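Skevora Reading Room: progress report to the Kerberg Fund, February

Dear all at Kerberg,

You asked for something shorter than last time, and I have taken the hint.

Loans first. We lent 641 books this quarter, against 554 in the one before. Part of the jump is the large-print westerns, which we bought with your money and against my advice. They are never on the shelf. I have stopped giving advice on westerns.

The roof over the children's corner is patched. The builder quoted us for two visits and made five, though he only charged for the two, and I think he has a library card now. The bucket has been retired to the garden.

The Bhat catalog software is in and mostly behaves. It still files cookbooks under Chemistry, and the support desk tells me this is a setting. They have not yet told me which one. Until they do, anyone wanting soup should ask at the desk.

Evening hours are the weak spot. We planned for 30 readers a night and got 20, fewer when it rained. I would like to move closing time from 9 p.m. to 8 and spend the saved hour on the early morning, when people stand outside and look at us through the glass.

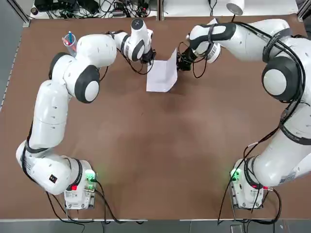

Spending is under budget on everything except heating – see the second sheet, and please sit down first. The Flullel boiler has a new valve and the same temperament. I have asked for a quote on a replacement and will send it when it comes, along with the receipts for the shelving.

Hefin Bevan
Skevora Reading Room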